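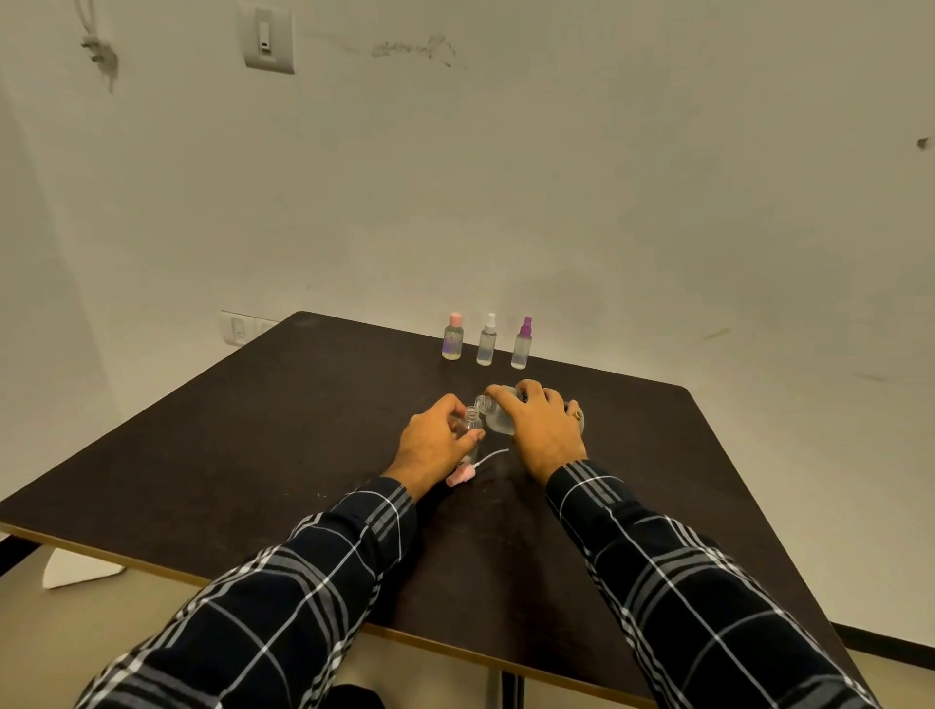

Tilting a larger bottle toward a small one at the table.

Water sampling: changes from June

Households on the Sketthorpe supply are reminded that the sampling round now covers private boreholes as well as the shared spring. Samples are tested at the Belkadi laboratory in Kiltance for hardness, nitrate and iron. Testing for bacteria is a separate service and needs a sterile bottle, which must be ordered in advance.

Run the kitchen tap for 4 minutes before taking a sample. Remove any filter or hose fitting first. Rinse the bottle twice with the water to be tested, fill to the shoulder and cap it at once. Label with the property name and the time of filling. Samples that reach the laboratory more than 30 hours after filling will be rejected and the fee is not refunded.

Iron readings at the Trurkside end of the main have been high since the valve was replaced. The affected length is 700 metres and will be flushed in sections over 7 nights. Discoloured water may be drawn during this work. Avoid running washing machines overnight, and clear the cold tap each morning before use.

Bottles and labels can be collected from the Sketthorpe office during normal hours.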